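3.2 Collecting the sorting demonstrations

With the task fixed, the largest share of our effort went into gathering examples of it. We came to enjoy this stage far more than we expected to. A good demonstration set is a record of how people solve small physical problems, and ours is full of surprises: operators who approach a switch from the side, operators who nudge it against the tray rim before closing the fingers, operators who pause in mid-air and change their minds. We wanted to keep all of that variety in the data, and most of the choices described in this section follow from that wish.

The full set, which we call Koskela, contains 2815 demonstrations recorded by 33 operators. Each operator drove the arms by moving a pair of lighter leader arms by hand, with no scripted motion at any point. We gave them one sentence of instruction ("move the switches from one tray to the other") and let them decide on the order, the grasp and the path. Nearly a third of the operators had never worked with a robot before, and their recordings turned out to be some of the most useful ones we have, especially in the early rounds of training.

Objects and layout. We chose industrial push-button switches as the main objects. They are a wonderful test for a parallel gripper: small, oddly shaped, and quite different to grasp depending on which way they have come to rest. A switch standing on its base can be taken from straight above, while the same switch on its side asks for a turn of the wrist. Two trays mark the source and the target, and their roles were swapped between sessions so that the policy could not tie a color to a direction of motion. Before each demonstration the operator dropped the switches in by hand and left them as they fell. Figure 2 shows the workspace, with a blue tray on the left, a red one on the right and a control box standing between them.
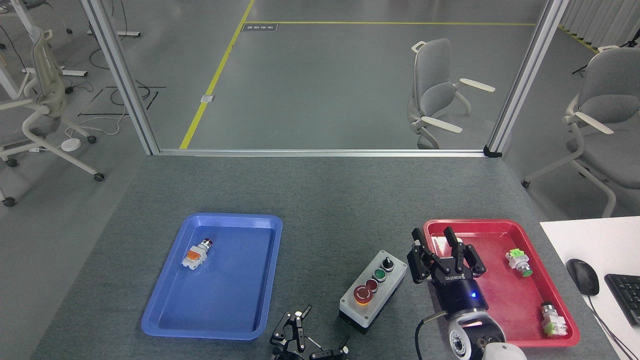

Figure 2. Head view of the Koskela workspace. One gripper is over the left part of the red tray, which holds two switches; a third switch lies on its side in the blue tray.

3.3 Labeling and filtering

Every recording was cut into short segments (reach, grasp, carry, release) using the gripper opening and the speed of the wrist. This automatic pass was done with Traltance, our own labeling tool, and then checked by Wichai Yensuk and Rozália Šindelář, who worked through the set separately and compared notes where they disagreed. Their most common disagreement was over where a reach ends and a grasp begins. We settled on the first moment at which the fingers start to close and do not open again before contact.

We kept failed grasps. This was the most exciting lesson of the whole collection: when we trained on clean successes only, the policy would miss a switch, close on air and carry nothing across to the other tray with great confidence. Once recoveries were included, it began to go back and try again. Only recordings with dropped camera images or a lost connection to the leader arms were removed.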